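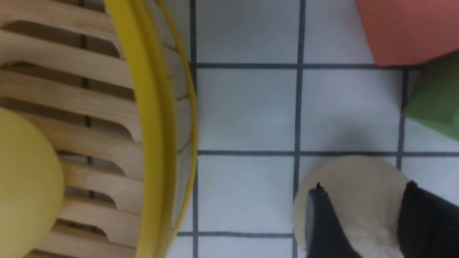

Grout lines, a yellow rim, and a week of false edges

The wrist camera on the Juvska arm now feeds two consumers: the grasp planner and the release check. Until August it fed only the first one, and the release check ran on joint positions and a hard-coded basket pose. This post covers the move to vision for both, what broke, and what is still broken. If you only want the config change, skip to the section on masks.

Setup

The task is floor pickup into a slatted basket with a yellow rim. Objects are soft or light: balls, blocks, wedge shapes, a cream-colored round thing that deforms when gripped. The floor is white tile with dark gray grout. The stack is Warnier for motion planning, a segmentation node I wrote, and a small state machine in Python that I keep meaning to replace. Everything talks over one message bus, and all images carry the capture timestamp, not the arrival timestamp. That last point cost me two evenings, so check yours.

Floor plane from grout

The tile grid is a gift for calibration. The lines are straight, high contrast, and at right angles, so a line fit gives two vanishing directions and a decent estimate of camera tilt relative to the floor. I run the fit on every frame where the gripper is below a set height, and compare it with the tilt from forward kinematics. A disagreement over the threshold raises a warning and blocks the release.

The same grid is bad for segmentation. My first version grew regions from color, with an edge term as the stopping condition. Pale objects on white tile have weak outlines, and the strongest edge anywhere near them is usually a grout line. The mask would leak out of a cream object, cross the tile, and stop neatly at the grout. The planner then received a well-formed square and tried to grasp a tile. Warnier accepted this without complaint, as the pose was reachable.

The fix was to subtract the fitted grid from the edge map before growing regions. Lines within a small tolerance of the fit are dropped, unless they end inside a candidate region, in which case they are kept as evidence that something is on top of them. An object sitting over a grout intersection is now easier to find than one in the middle of a tile. The green wedge benefits most from this. The coral block never needed help.

Masks

The gripper fingers are black and enter from the bottom of the image. I mask them using the known finger geometry projected into the camera at the current opening width. A static mask worked for the fully open case and failed for everything else. The relevant settings:

finger_mask: projected
finger_mask_margin_px: 12
edge_grid_subtract: true
min_region_px: 400
hold_last_mask: false

Leave hold_last_mask off. With it on, the segmentation reuses the previous object mask when the fingers close and cover most of the surface. I added it to smooth the output, and it smoothed over dropped objects too.

Basket detection

The rim is the only saturated yellow thing on the floor, so I threshold on hue and fit an arc. It shows up as two parallel bands, a thick one and a thin one outside it. RANSAC would pick either one depending on the seed, and the estimated basket center jumped between them. I now fit both bands with a shared center and use the inner one for the release region. If only one band is found, the basket pose is marked stale and the arm waits for another frame.

The slats cause a different problem. They are pale wood with dark gaps, and in motion they blur enough that the gaps look like a low-contrast texture. A pale yellow ball already in the basket gets merged with the slats about as often as it gets its own region. For pickup this does not matter, as anything inside the rim is excluded. For the release check it does, and I have not solved it. Comparing before and after views of the interior is the obvious thing, but the wrist is never in quite the same place twice.

Timing

Segmentation takes up to 55 ms per frame on the small board, grid fit included. The planner is slower than that and is the thing to work on. I tried caching approach paths by tile, indexed off the grid, and threw it out when the cache grew stale every time the basket moved.

Logging

All of this goes into Medeiros, my replay tool, which stores the frame, the fitted lines, the masks and the planner request under one ID. Run 122 is the reference run I replay after every change. The Zemo branch has the two-band arc fit and will be merged once the stale-pose timeout is configurable. It is currently a constant in the middle of the state machine, next to a comment telling me to move it.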